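ROB 104: Robots at Work
Unit 2 handout: When the tags lie

Please read this before the lab session. It runs long, but this is my favorite unit of the whole course and I couldn't bring myself to cut it. Bring a pencil and the checklist from last time.

Where we are

Last time we covered how a person's hand motion gets recorded and turned into something an arm can replay. The hands wear straps with square printed tags, a camera sees the tags, and software works out where each wrist is and which way it is turned. If you missed it, the short version is on the Fustalov page of the course site. Fustalov is the tracking software we use all term.

Today is about a fault. It came up in our own lab in May, it took far too long to find, and it teaches more than any tidy success I could show you.

What happened

The task was paper tidying. A person gathers spread-out sheets with both hands, squares them into a stack and sets the stack down. The recordings then go to Grumunar, our two-armed bench robot, which copies the motion at reduced speed.

On replay number 3226 the left arm lifted normally, started across the table, and then swung hard toward the right arm. The grippers hit each other. The left wrist joint tripped its force limit and the controller cut power to both arms, as it should. Paper went all over the floor. No one was inside the fence, so the damage was one bent finger on the left gripper and a very loud bang.

Hooray for force limits! I mean that. The cutoff is the dullest part of the machine and it did its job perfectly. Everything before the cutoff is what we need to talk about.

First guesses, all wrong

We started with the arm. The left wrist motor was checked, the cables were wiggled, the joint was moved through its full range by hand. Fine. Then we blamed the replay code and ran the same file with the arms parked and only the on-screen model moving. The model swung at exactly the same moment. That was a wonderful clue, and I'd like you to stop and think about what it rules out before reading on.

It rules out the motors, the gripper and the cables. The bad motion was already in the file.

So we went back to the recording side, which meant the hands, the straps and the tags. 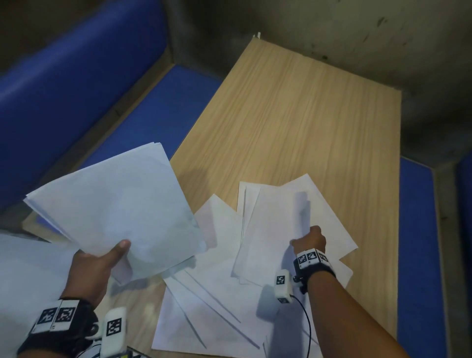
Looking at the hands

Paper work is hard on tag tracking, and you can see why when one hand is holding a stack up and the other is bent over a messy pile. The wrists keep turning. A tag that faced the camera a moment ago gets tipped away, or a sheet slides across it. There are shadows too, and a tag needs strong contrast between its black and white parts to be read well. White paper in the background is no help at all when the software is hunting for the white border of a tag.

Losing a tag is normal and the software expects it. Each strap carries more than one so that the wrist can still be located when one tag drops out. A lost tag alone could never have produced that swing.

What we found was a misread. One of the tags on the left strap was number 101. One on the right strap was number 104. For a short burst, with the left wrist turned steeply, Fustalov read 101 as 104. The tag was found in the right place and given the wrong name. The software now believed that part of the right wrist had jumped to where the left wrist was, and because it trusts whichever tag looks largest, it went along with this. Then came the smoothing step, which is supposed to remove jitter. It took the jump, filled in a nice gentle path on both sides of it, and handed over a motion that looked completely reasonable to every later check.

I love this part. The smoothing made it worse! A raw jump would have been caught by our speed check. A smoothed jump slipped under the limit.

Why the tags got confused

Two things had to go wrong together.

First, the printed set. We had replaced a scuffed tag from a different sheet, and that sheet used patterns that differ from each other in fewer squares. Seen at a steep angle, a couple of squares blur and one pattern can pass for another.

Second, a setting. Fustalov can correct a few bad squares when it reads a tag. Someone had turned that up on a dim afternoon to stop tags from dropping out, and it was never turned back down. More correction means fewer lost tags and more wrong ones. Write that sentence in your notes, please, it will be on your desk again in Unit 4.

The chain, start to finish

1. Replacement tag taken from the wrong sheet.
2. Correction setting left high.
3. Steep wrist angle, tag misread.
4. Tag from one strap counted as part of the other.
5. Smoothing hides the jump.
6. Speed check passes the file.
7. Replay runs, grippers collide, force limit trips.

Any link from 1 to 6 could have been broken for very little effort. We fixed four of them.

What we changed

All tags now come from the Wemcombe sheet, which is kept in the top drawer with the straps. Do not print your own.

The speed check runs on the raw motion, before smoothing, and again after.

Each strap has its own list of allowed tags, and any tag that shows up too far from the rest of its strap is thrown out for that moment.

The correction setting is written to the log at the start of every recording. If you change it, say so in the lab book, with your reason.

We also added a minimum distance between the grippers during replay. This does nothing for the cause, but it would have stopped the arms before they touched. I wanted both kinds of fix and so should you.

Before you replay anything

Gate shut, everyone outside the fence, one person with a hand on the stop button and no other job. Play the file on the screen model first, all the way through, at normal speed. Watch the wrists and ignore the fingers. If either wrist does something a person's wrist would not do, stop and bring me the file. I am always happy to look, and weird files are the best thing that can land in my inbox.

For the lab

You will get four recordings from the paper task. One has a misread tag in it. Find the moment it starts and the moment it ends, first from the smoothed motion and then from the raw motion, and note how long each search took you.

Then raise the correction setting one step at a time on a clean recording and plot lost tags and wrong tags on the same chart. Keep going until the wrist path breaks. It looks spectacular when it does.

Reading: the Fogh chapter on sensor faults, up to the section on voting. Skip the math boxes for now, we will do those together on the board.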